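Ticket 2221 - no link on the yellow patch cable
Opened by: Dymphna Tully
Status: open

Dymphna, 9:60 is what my desk clock said when the network dropped, so clearly the clock needs a ticket too! Anyway - the whole Vonach corner lost its connection this morning, the printer included. I restarted my laptop (twice) and got nowhere. Wi-Fi is fine, it's only the wired stuff.

Somkiat Tanasarn replied:
Thanks for that! Sounds like the small gear and not the line coming in, as Bestitz can still get out okay. Let's go one thing at a time.

Step 1. Power the Netgear switch down, give it 60 seconds, then bring it back up. I did this from my end of the building and the printer came back for 2 minutes, then gone again. Annoying!

Step 2. Reseat the yellow cable. Hold it by the ribbed boot, push the plug in straight and listen for the click - don't pull on the cable itself, that's how we lost the last one.

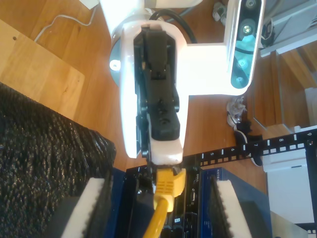

Step 3. Ping the printer 80 times and paste whatever you get into this ticket. If any of them drop, I'll bring over a new cable after lunch and we'll swap it.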